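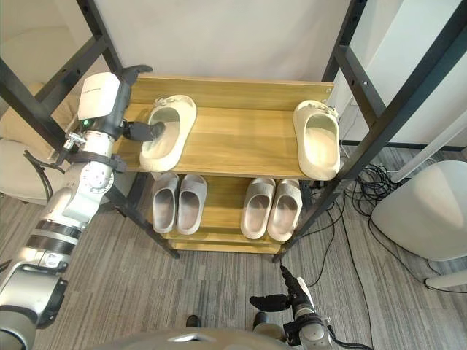
Slides on both shelves of the Dosby, cream up top and grey below.

I bought the Dosby shoe rack from Fomby in July, after 9 years of kicking slippers into a heap by the door, and I'm so pleased with it! The wood is a lovely honey colour and you can see the grain (my last rack, an Ingvarsson, was painted and chipped like mad). The raised board at the back of the top shelf is handy too, as nothing gets shoved off behind. 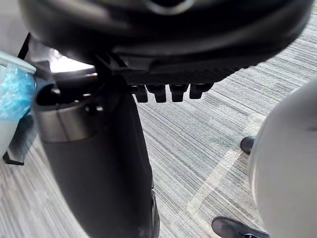
Two shelves doesn't sound like much, I know, but chunky slides fit with room between them. It's 54 cm wide, so measure your hall first. Mine only just went in.

Moans? The instructions are tiny, and I had to tighten the screws again after a fortnight. I also looked at the Terov one, which was dearer and a bit gloomy for my hall. Would buy the Dosby again, and I've got my eye on the matching bench.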